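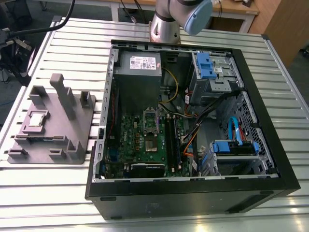

Low-code, month four

Quick one tonight, it's nearly 11 pm and I said I'd write this up before August ran out.

So we moved the purchase approvals off email. Finally. For anyone new here: Wenham is a small place, the approvals used to be a spreadsheet plus whoever remembered to forward the thing. Melaniia Boiko picked a low-code form builder called Trallarness and I got handed the job of making it work. I'm not a developer. I can read a formula and I'm stubborn.

The form part took an afternoon. Drag a field, name it, done. Very pleased with myself. Then the routing – two weeks.

Problem was the rules. Everybody said there was one rule: over 200 dollars goes to a manager. Fine. Except travel. Except anything for the Pugh account, which goes to Yolanda Mosquera whatever it costs. Except repeat orders, which sort of go to no one if they're under 100. I wrote them all on one sheet of paper and got to 16. Sixteen! For a place where most people share a printer.

Half of those had never been written down. Two flatly contradicted each other and had done for years, and it worked fine becuase Yolanda just knew which one to ignore. Software doesn't know that. Had to make her sit down and say it out loud, which she hated, and then she changed her mind on one of them halfway through saying it.

Ended up with 8 rules. Could probably be fewer. I'm leaving it.

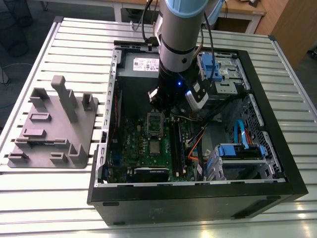 What I'd do differently

Paper first. I built the form before I knew the rules and then had to rename half the fields, and Trallarness does not like it when you rename fields. It keeps the old name somewhere underneath and the reports come out with both. Still haven't fixed that. If you know how, email me, please.

Test with the annoying people. I tested with Melaniia, who fills in every box. First real user left the cost blank and typed "see attached" with nothing attached. Sailed right through to approved. Blank counts as zero, zero is under the limit, off it goes. One checkbox to fix, took me a whole morning to find it.

Also the notifications. Default is an email to everyone at every step. Turn it off before you go live, not after. I had some words about that in the kitchen.

Cost, as people always ask: we're on the plan below the big one. We did look at Clendanard too and it was nicer on a phone, but the export was a mess and I need the export every month. If you dont need exports, maybe look at that one first.

Next job is vacation requests. I've been told there's only one rule. Got the paper out already. More when I have it, probably not before the month's invoices are done – going to bed.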